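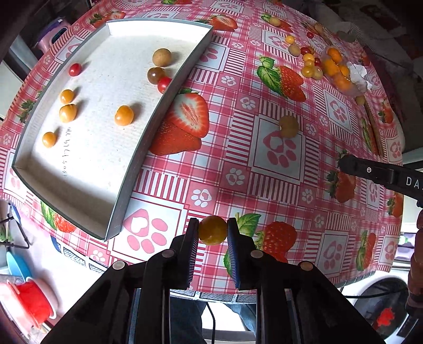 New pads and a proper service routine for the Vatora hand gripper

26 July 2022

The Vatora hand gripper is back on cherry tomatoes, and it is going beautifully. After a fortnight of dropped fruit and a fair bit of head-scratching, the Aravena project at Jusstead has refitted the two-finger tool with ridged blue pads, rebuilt its linkages and written down, at long last, how the thing should be looked after between sessions.

The Vatora is held and worked by a person. Its job is to record how a pick is done, fruit by fruit, so the motion can later be handed over to an arm. That means the tool in the person's hand has to behave the same way every time it closes. If one finger drags, or a pad has crept a couple of millimetres down its finger, every recording from that session carries the fault along with it and you may not find out for weeks.

"You can be the steadiest person in the world and a gritty pivot will still make you look clumsy," said Sneha Dhillon, who looks after the hardware for Aravena and did most of the rebuild. "I could feel it in my hand before I could see it in the numbers. The left side was arriving late."

The trouble showed up first with the smallest fruit. Bigger tomatoes were fine, near enough. The little yellow ones kept rolling out of the bottom of the grip as the fingers came together, which is maddening when you have a punnet of them to get through. The first guess was the software, the second guess was the operator, and it took a while for anyone to put the gripper down on a bench and work the fingers by hand with the power off.

What Dhillon found was ordinary wear and ordinary muck. Tomato juice is sticky when it dries, and a thin film of it had worked its way in behind the pivot caps on the left linkage. The old smooth pads had also gone shiny in the middle, right where the fruit sits. Neither fault would have mattered much by itself (she ran the tool for a morning with clean pivots and old pads, just to see), but the two together were enough to lose a wet tomato one time in every few.

So apart it came! The rebuild took an afternoon, and anyone with a small hex key and some patience could follow it. The round caps come off first, and they go into a muffin tin in the order they were removed. Dhillon is firm on this. The caps look identical but they have bedded in against their own pins, and swapping them round gives you a finger that clicks. The linkages get a wipe with warm soapy water, then clean water, then a proper dry with a lint-free cloth. After that there's one drop of food-safe oil per pivot. One! The excess has to go somewhere, and where it goes is the pads.

The pads themselves are the part everybody is pleased about. They are cast in a soft blue rubber with ridges, and they sit on the inner face of each finger. The ridges give the skin of the fruit something to settle against, so the fingers can close more gently and still keep hold. Sânziana Voicu drew up the mould and went through a good many versions of it, varying how deep the ridges were and how far apart they sat.

"Too deep and you leave little stripes on a ripe one," Voicu said. "Too shallow and you may as well have kept the old pads. I ate a lot of striped tomatoes in July."

The version now fitted came through a run of 500 picks with no drops that could be blamed on the tool. There were some drops that could be blamed on elbows, and those have been left out of the tally with everyone's agreement. Voicu has kept the two runner-up moulds, in case the project moves on to something with a tougher skin.

Fitting the pads is the fiddly bit. Each one is held on with a thin double-sided film, and it wants to be dead level with its partner on the opposite finger. The trick the pair have settled on is to stick the first pad down and lay the second one face to face against it with its ridges lined up. Peel the film, close the gripper slowly by hand and let the second finger pick the pad up for itself. Then leave the tool shut overnight with a rubber band round the fingers. Trying to place both pads by eye gave a slight twist every single time, and a twist of that sort spins a round fruit out sideways.

With the pads on, the tool gets set up afresh. The closed position goes first, with the pads just touching and no squeeze. Then comes the open position, which the team have brought in quite a bit. The old setting threw the fingers as wide as they would go, and that was plenty for an orange but silly for a cherry tomato. A narrower opening means less travel, a shorter wait and far less chance of nudging the neighbours when you are reaching into a tray with other fruit in it. Dhillon reckons this one change did as much for the feel of the tool as the oil did.

The cable had its turn too. It had been rubbing on the edge of the table during long sessions, so it now hangs freely off the back of the grip with a loop of slack taped to the body. The slack has to be enough for the person to reach the far side of the table without a tug. A tug on the cable tips the fingers down, and the person corrects for it without noticing, and there's your session ruined again.

All of this has gone onto a single laminated card that lives with the gripper. Before the card there was a shared document of 165 comments, some of which disagreed with each other quite warmly. The card is a great deal shorter. It reads, in full:

Before you start: wipe both pads with a damp cloth and dry them. Open and close the fingers ten times by hand, power off. If you feel grit, stop and clean the pivots.

Power on. Check the pads meet evenly, top and bottom, with nothing between them. Close on one firm tomato and hold it over the table while you count to ten. It should not turn.

During the session: if a fruit splits, stop straight away. Wipe pads, fingers and caps before the next pick.

When you finish: wipe everything down, leave the fingers slightly open, coil the cable loosely. Write the number of closes in the book.

The book is Dhillon's favourite part of the new arrangement and she does not mind who knows it. Every close is a bit of wear, so pads are now changed by count and not by how they look. The limit has been set at 2000 closes a pair. The first blue set had done 690 when this item was written and still had good sharp ridges, so that limit may well go up once there is a worn pair to look at. The pivots are on a shorter leash: they come apart for a clean every Friday whether they feel gritty or not.

There was some debate over leaving the fingers slightly open in storage. Bavstead, who machine the linkages, had always recommended leaving them shut to keep dust out of the joints. With soft pads that turned out to be a poor idea, as two sets of ridges pressed together over a weekend take on a set and come apart with flat spots. Bavstead have been lovely about it and are sending a simple cloth sleeve to go over the whole front end, which will take care of the dust.

People who have used the tool since the rebuild keep coming back to how quiet it is. The click on the left side is gone. Closing on a small tomato used to be a matter of squeezing and hoping, and you would find yourself holding your breath over the tray. Now you bring the fingers in either side, feel the ridges take up against the skin, and lift. It's a real pleasure to use, and sessions are running longer simply through people not wanting to put it down (Voicu has had to be reminded about lunch).

Next up is the mixed-fruit work, with ripe and underripe tomatoes going through in the same session. Soft fruit is harder on technique than it is on hardware, but it is also where the splits happen, so the wiping part of the card is about to get a good workout. Dhillon has already laid in a second stack of cloths and a spare set of pivot pins.

A second Vatora body is on the shelf at Jusstead waiting for its own pads. It will be built up from the card alone, by someone who wasn't there for the first rebuild, to find out which steps have been left out. Voicu suspects the overnight rubber band will be the one that gets skipped. Anyone on the project who would like to have a go should put their name in the back of the book before the end of the week, and please bring your own hex keys, as the good set has gone missing again.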